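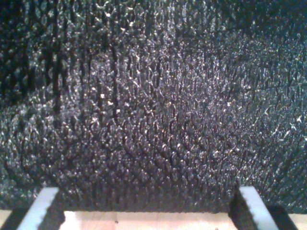 View between the two fingers, looking down at the black cover.

Cable Plugging Study – Frequently Asked Questions
Last updated: 11 January 2022

What is the question behind this work?
We want to know if a robot with two arms can learn to put network cables into equipment from demonstrations only, without a 3D model of the plug or the port. The method is called Kusuma. It learns from recordings in which a person guides both arms, and it predicts a short piece of motion from the camera pictures and the joint positions.

Why do you use two arms? One hand is enough for most people.
A person turns the plug between the fingertips until it is the right way up. A gripper with two parallel fingers cannot do this well. In our method one arm may hold the plug while the other takes it over at a better angle. We call this step the regrasp, and it is learned together with the rest of the task. 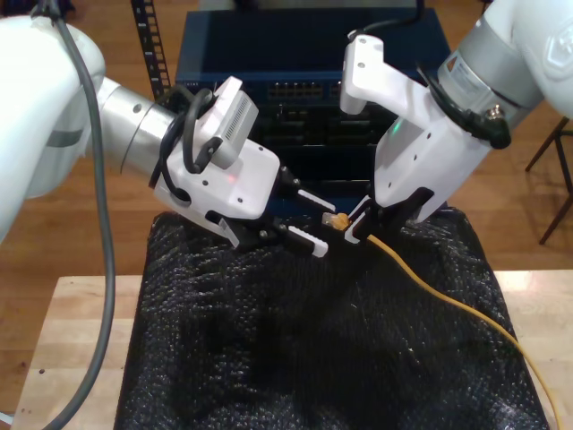
The regrasp is also the step where most of our early attempts failed. The arm that gives must not let go before the other arm has a firm hold, and the arm that receives must not push the plug out of line. With an Ethernet cable, like the yellow one held by the right arm, the giving fingers should close just behind the plug, so that the front part stays free. If they close farther back, the plug hangs down and the cameras on the grippers see it at a different angle each time. We now ask our operators to repeat the demonstration when this happens.

How many demonstrations did you collect?
The main set, named Prolenell, has 243 demonstrations. We keep 100 of them for the smaller training set, which we use to compare Kusuma with our older method, Gultance. Both methods receive exactly the same recordings.

How do you measure success?
Each method gets 100 trials. A trial counts as a success when the plug stays in the port after both grippers have opened and moved away. If the plug is in the wrong port, it is a failure, even when it is fully inserted. We report the regrasp and the insertion separately, so that readers can see where a method loses its trials.

Do you change the setup between trials?
Yes. We change the start position of the cable and the target port. The position of the rack on the table is changed less often, because moving it takes more time. Results for a moved rack have their own table in the report and should not be mixed with the others.

Is the method only for Ethernet cables?
No, but our numbers are only for Ethernet cables. Other connectors are more difficult to compare – some need a push, some need a latch or a screw, and the force is not the same. We record them to see what the method does with a plug it was not trained on.

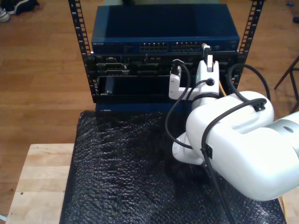
For these recordings we do not give a success rate. We look at the approach, the angle of the plug and the moment of first contact, and we write down in words what went wrong.

Do you use force sensors?
Not in this version. Contact is estimated from the motor currents. This is less exact, and it is one reason why the method sometimes keeps pushing when the plug is tilted. In version 2 we plan to add a limit that stops the arm earlier.

Can I get the data?
The Prolenell set will be available on the Pratell project page in April, together with the training code. The recordings of other connectors will come later, after we have checked their labels.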